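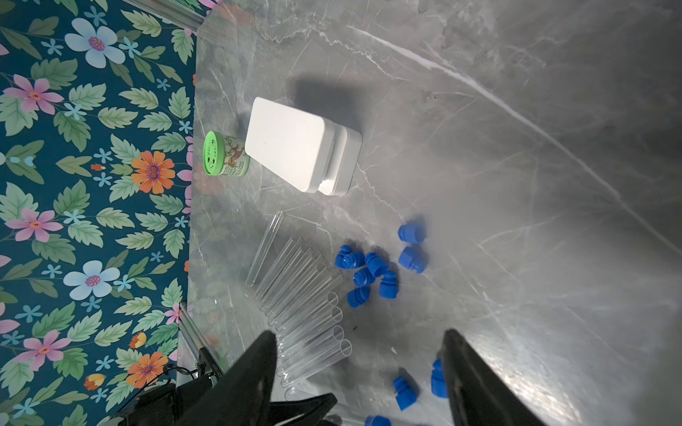

Grey marble tabletop beside floral wallpaper on a deep teal background.

Saltum opens online register for leftover wallpaper and stone offcuts

2020-06-15 — For immediate release

Saltum, a dealer in surplus interior materials, has opened a public register where households, decorators and small builders can find leftover wallpaper, stone and tile in small quantities. The register is called Lutesent. It begins with 373 listings and is free to search. Sellers pay a listing fee only when the material is sold.

Most home renovations finish with something left over. A wallpaper is sold by the full roll, and a careful paperhanger will order one roll more than the wall needs. A stone benchtop is cut from a slab, and the part where the sink goes is often kept in the workshop for years. These pieces are too small for the normal trade and too good for the skip. At the same time, a person who has torn one strip of paper behind a door may look for many months for the same pattern, and find that it was withdrawn long ago.

Lutesent was made for both of these persons. Each listing gives the length and width of the material, the thickness when it is stone, the batch number when it is paper, and an honest note about any damage. Colour is described in words as well as shown in photographs, as screens do not show colour equally. A buyer may ask for a small sample by post before deciding.

How the trial was done

The company tested the register in April with a closed group of 116 sellers. They were mainly decorators and stone workshops, together with some households which had finished a renovation and wanted their garage back. During the trial the sellers were asked to complain as much as possible, and they did. Three changes were made because of their comments.

The first change concerns batch numbers. In the beginning this field was optional. Decorators explained that two rolls of the same pattern from different batches can look the same in the hand and quite different on the wall, above all in dark colours such as teal, navy and bottle green. The batch number is now required for all printed papers. If the label is lost, the listing must say so in the first line.

The second change is about pattern repeat. A large floral paper may need much more length than a plain one, and a buyer who calculates only by the area of the wall will receive too little. The register now asks for the height of the repeat and whether the match is straight or drop. A simple calculator on the listing page then shows how many full drops can be cut from the remaining length.

The third change was asked by the stone workshops. They did not want to post heavy pieces at all. Stone above a certain weight is now offered for collection only, and the buyer sees the distance before making an offer.

Small quantities in daily use

"People think one and a half rolls are useless, but for the back of a bookcase or the inside of a pantry it is plenty," the company said in a statement. "We would like to see good paper on a wall. In a cupboard under the stairs it only gets damp."

According to Saltum, the most requested items in the trial were floral papers with a dark background, followed by light marble in pieces long enough for a vanity or a window ledge. Grey marble was also searched often, and some buyers were looking for both at the same time, for a breakfast corner or a small powder room. Plain white tile had many listings and very few searches, and the company advises sellers of this material to be patient with the price.

The register includes short guides written in everyday words. One explains how to store opened rolls (lying flat, away from the hot water system, never standing on the end). Another explains how to check a stone offcut for hairline cracks, and how to tell a crack from a natural vein. A third guide covers the sealing of marble in kitchens, where lemon juice and vinegar may leave a dull mark on the polish within minutes. Further guides on cork, linoleum and timber veneer are in preparation.

Collection point at Bundholm

For sellers who do not wish to receive visitors at home, Saltum has opened a collection point at its Bundholm warehouse. Material can be left there without charge for six weeks. The hall has 400 numbered shelf places for rolls and boxed tile, and a separate rack for stone, where the pieces stand on edge with felt between them. Visitors are asked to book a time online. Staff can help to load stone into a vehicle, but buyers should bring their own blankets and straps.

Items not sold after six weeks are returned to the seller or, with the seller's written agreement, given to the Macapagal workshop, which teaches paperhanging and tiling to beginners. Learners there practise on full-size wall panels, and mixed leftover rolls are very suitable for this purpose — a difficult pattern match teaches more than a plain lining paper.

Prices and conditions

Searching, saving and asking for samples are free. When an item is sold, the seller pays a fixed fee, shown before the listing is published. There is no subscription. One listing may contain up to 12 photographs. Saltum does not set the price, but it shows the seller what similar material was sold for, when such information exists.

Materials containing asbestos, lead paint or unknown adhesive backing are not accepted. Vintage papers are welcome, but the seller must state the approximate age and whether the paper was stored in a smoking household.

The company expects the register to hold 3000 listings by the end of its first year. A search by colour family is being prepared, as well as a notice service for buyers who wait for one particular pattern.

About Saltum

Saltum buys and sells surplus wallpaper, tile and stone for interiors. It supplies private households and the trade from its warehouse at Bundholm. Lutesent is its first service for direct sale between members of the public.

Media enquiries

Requests for photographs, warehouse visits and further details may be sent to the Saltum press desk through the contact form on the company website. Please mention Lutesent in the subject line.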